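Estport library to open two evenings a week from September

2023-04-20

Estport's central library will stay open until 8pm on two evenings a week from September, after 1,508 people answered a survey on its opening hours.

The change follows years of complaints that the building in Drastard Road shuts before most people finish work. Under the present timetable the doors close at 5pm on every weekday. 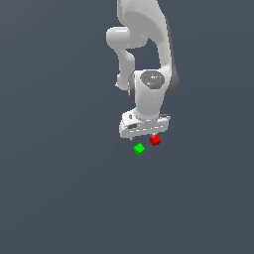

Library manager Calum Halliday said the later hours would be paid for out of the existing budget. The ground floor and the children's section will be open on both evenings, but the local history room will keep its current times.

"People told us they wanted to pick up a book on the way home," he said. "The study desks came up a lot as well — mostly from students who have nowhere quiet to sit."

The survey also asked about charges. A further 171 people wrote in by letter, many of them asking for the 30p reservation fee to be dropped. That fee will stay for now.
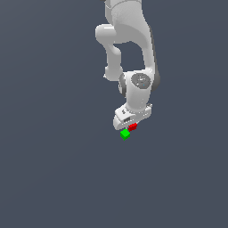
Wellington Bezerra, who runs the Cavalcanti cafe next door, said he would try opening late on the same evenings. "If it's quiet by Christmas I'll think again," he said.

Bus users have asked whether the last service to Estorero could be moved back to match the new closing time. The council said it had raised this with the operator and was waiting for a reply. 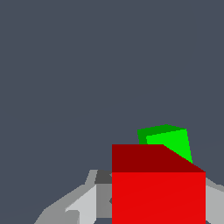

A red cube in front of a green one.

The new timetable will be put up in the library entrance before the summer holidays.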